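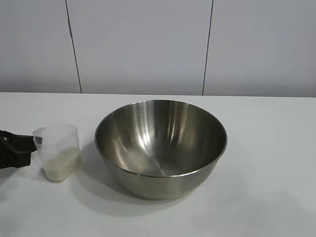

Hornell Group – Manipulation Data Team

Filed under: Datasets / Tabletop / Pouring

# Nodau Pour

Nodau Pour is a set of teleoperated demonstrations in which a single robot arm picks up a small cup of grain and empties it into a mixing bowl. It was recorded to train and test policies that have to control a pour from camera input and joint readings alone. The current release has 800 episodes, of which 465 are marked clean. The rest are kept because failed and messy pours are useful for training a success detector.

## Task

The instruction text is the same in every episode: "pour the cup into the bowl." An episode begins with the arm at its home pose and the cup standing on the white table. The operator grips the cup near its upper rim, carries it over the bowl, tips it, and sets it back down on the table upright. Recording stops when the gripper has opened and moved clear.

The cup is frosted clear plastic, so the fill level can be read from the side. The bowl is stainless steel. We chose it over a matte bowl on purpose – the reflections on the inside wall change as the arm moves, and the earlier Gounder set had nothing like that in it. Models trained only on Gounder tended to lose the rim of a shiny bowl.

## What is in an episode

- `rgb_fixed`: color video from the fixed camera
- `joints`: joint positions and velocities
- `gripper`: commanded and measured opening
- `action`: target pose sent by the operator's controller
- `label`: clean, spill, drop or abort
- `operator`: one of 2 operator codes

Camera frames and joint readings are stored with their own timestamps. They are not resampled. The loader in `tools/read.py` matches each camera frame to the nearest joint reading, and you can turn this off if you want to do your own alignment.

There is no depth and no wrist camera. There is also no scale under the bowl, so we can't tell you the weight of what was poured.

## Collection

Recording was done in July on one bench with a plain gray wall behind it. Trudy Costigan and Saskia Halliday did all of the driving. Each session started with a short warm-up that was not saved. Between episodes the operator put the grain back into the cup by hand and moved the cup and bowl to new spots, following a printed sheet of start positions. The fill level was allowed to vary. We asked only that the cup not be filled to the top.

Lights were left at one setting throughout. If your own bench gets daylight, expect a gap.

## Labels

Labels were entered by the operator right after each episode and then checked from video by the other operator. Where the two disagreed, the stricter label was used.

"Clean" means no grain visible on the table at the end and the cup left standing. "Spill" covers anything from one grain to most of the cup. We know this is wide. A finer scale was tried and dropped when the two operators could not agree on it.

"Abort" means the operator stopped early, usually after a poor grasp. These episodes are short and should be left out of behavior cloning.

## Splits

Train and test splits are by start position, so no start position appears in both. The lists are in `splits/`. Please do not shuffle across them if you plan to report numbers next to ours.

## Known problems

- In some episodes the gripper hides most of the cup during the tip. Fill level can't be read there.
- Operator codes are uneven. One operator has many more spills, mostly from her first sessions.
- Two episodes had a stuck gripper reading and are listed in `exclude.txt`.
- Files written by the old Nisov recorder use a different name for the gripper field. The loader handles both.

## Changes

22nd September: relabeled several aborts as drops, added `exclude.txt`, fixed the test list.

Questions about labels go to Saskia Halliday, and anything about the loader goes to Trudy Costigan.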